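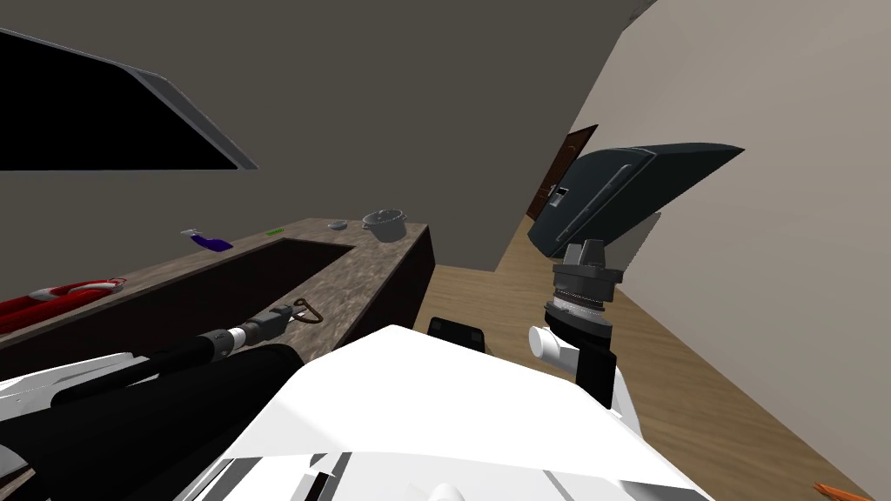 Wrist Offset

Dean Ashworth opened the ticket on August 24, 2026, at the start of the early shift. The title was "Left arm stops high over sink." The priority field was blank. The reporter was the overnight scheduler, which filed tickets in the same form as everyone else and did not answer questions about them.

He loaded the kitchen cell and put it in hold. The left gripper stood just above the near edge of the counter, with the brown hook at its tip over the sink opening. The right arm was nearly upright. The blue spray bottle lay on its side at the back of the counter and the pot stood near the far corner with its lid on. He compared the pose with the one in the ticket. They matched.

The procedure at Staniforth was to suspect the arm last. He checked the physics step, then the contact settings, then the version of the cell file. The cell file had been rebuilt by Zesotia and carried their header. Under "changes" they had written "counter."

He asked for the old file and got an automatic reply saying that the archive was open on request. He requested it. While he waited he released the hold and sent the left arm down on the joint sliders, one joint at a time. It moved without noise. Simulated arms have no bearings to listen to, and he had spent 12 years on machines that did. He still turned his head toward the screen when a joint took load.

The wrist stopped at the same height each time. The log said "target reached."

He wrote in the ticket: Arm reports target reached. Arm is correct about this. Target is wrong.

The archive came through before lunch. He laid the two counters over each other in the editor. The new top sat 6 millimeters above the old one. The sink recess had gone up with it. Somebody had then raised every left-arm target to match, and had put the same correction into the wrist offset as well, so the arm was paying the difference twice.

The change to the wrist offset was signed D.A.

He looked at the initials for a while. The entry had been made in October, during the Flideo handover, when he was working two cells and sleeping badly. The comment field read "temporary, remove when counter fixed." He had no memory of typing it, but he did not know anyone else at the company who put a comma there.

Removing it took one line. The rest of the work was as follows, and he entered it in the ticket in this order.

Set cell to hold.
Set left wrist offset to zero.
Reload cell. Do not resume from the saved state.
Home both arms. Confirm the right arm clears the overhead panel.
Run the left arm to the sink target at quarter speed.
Confirm contact. Save.

The first run made contact at the floor of the sink and the log recorded it. He ran it again at full speed with the same result. Then he queued the regression set, all 1,544 poses, and went to eat.

When he came back the set had finished. There was one failure, in a pose that nothing used, where the left elbow passed too close to the robot's own body. He opened a second ticket for that and assigned it to himself.

The first ticket wanted a root cause from the drop-down list. The choices were Geometry, Controller, Operator and Other. He selected Geometry and moved the cursor to Save. He moved it back and selected Operator. The form asked for the name of the operator and he typed it in full.

Iltex, who paid for the cell, received a copy of every closed ticket. Their reply arrived at the end of the shift. It thanked the team for the quick turnaround and asked whether the counter could be lowered again.

Dean put the cell in hold and wrote down the current wrist offset on paper. He dated it, and under the date he wrote what the number was for.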